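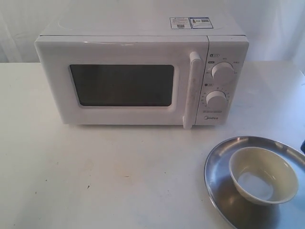

Gilang Setiawan objected to calling these events "grasp failures" at all. In his view the grasp was fine in nearly every case, and what failed was the decision to keep pulling after the door had stopped moving. We have kept the older term in the tables for continuity with our first report, but the text below follows his reading and uses "overpull" for any attempt in which the arm continued to apply force against a door that was fully open or still latched.

Figure 4. Workspace for the microwave task, with the oven, the steel plate and the bowl.

5.2 Overpull during door opening

The task has four stages: open the door by its vertical handle, move the bowl from the plate into the cavity, close the door, and turn the lower knob. We ran 315 attempts with the Erov controller in April. Overpull occurred in 20 of them, all in the first stage. In 18 of the 20 the oven was dragged toward the front of the table before the operator pressed the stop. In the other two the gripper slid off the handle and the arm swung back freely. One of these swings struck the plate and threw the bowl to the floor. No person was inside the marked area at the time.

The oven is light and sits on the tabletop without clamps. We left it that way on purpose, as a kitchen appliance would be, and this choice is part of why the fault was easy to see. With the oven bolted down, the same commands would have gone into the hinge or the wrist joint, and we would likely have found out later and at higher cost.

Logs from the Revon force sensor show that the contact force rose well past the set limit in every overpull. The limit check itself was running. It compared the limit against a filtered signal, and the filter had been tuned for the bowl transfer stage, where motion is slow. During door opening the filtered value lagged the raw one by enough that the arm had already moved several centimeters before the check fired. Damian Leitner found this by replaying attempt 2057 (attempt numbers run on from the earlier study) with the filter removed. The stop then came before the oven shifted.

A second cause was found in the door model. The planner takes the hinge position from a single view of the closed door and does not update it. When the oven had been nudged in an earlier attempt and not put back squarely, the planned arc no longer matched the real one. The gripper then pulled partly along the door - toward the hinge or away from it - and force built up early in the motion. Tape marks for the oven feet reduced this but did not remove it.

We made two changes. The limit check now reads the raw signal, with a short count of samples above the limit to reject single spikes. The hinge estimate is refreshed once the door has opened a small amount, using the path the gripper has followed so far. Ilona Kun repeated the door stage with both changes in place and saw no overpull, though the repeat set was short and used the same oven. We have not tested a door with a push-button latch. Nor have we tested the changes on the Saragih arm, which reports force at a lower rate and may need a different sample count.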